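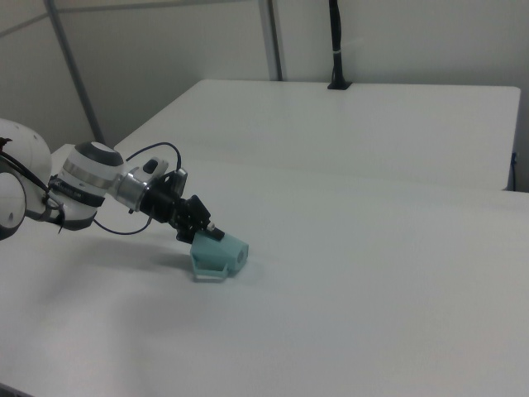
Big white table, second white table behind. Jun 6, 2019

Right, table thread, as promised to the three of you who asked!

So I've wanted a proper big white top for ages. The old desk at Grukusbridge was 34 inches of wobble and tea rings and I could never lay anything out flat on it (ask Hằng, she lost a whole evening's cutting pattern down the back).

Matte, matte, matte. I can't say it enough. I had a glossy one for most of May and every lamp in the place bounced straight back into my eyes. On this one the light just goes soft and the shadows come out grey — lovely.

Samah Metwally asked whether two tables butted together drives me mad. A bit? There's a faint line where one meets the next, but you stop seeing it by about day two. Rounded corners on the back one too, and my hips are very grateful.

Cleaning: damp cloth, drop of washing-up liquid, dry it off. Pencil comes away with a rubber. Biro does not, please learn from me.

Still to sort: the black cable hanging down on the right of the back table. I've got a pack of 16 clips somewhere — no idea where.

Oh and someone asked about legs. Separate post, I have opinions.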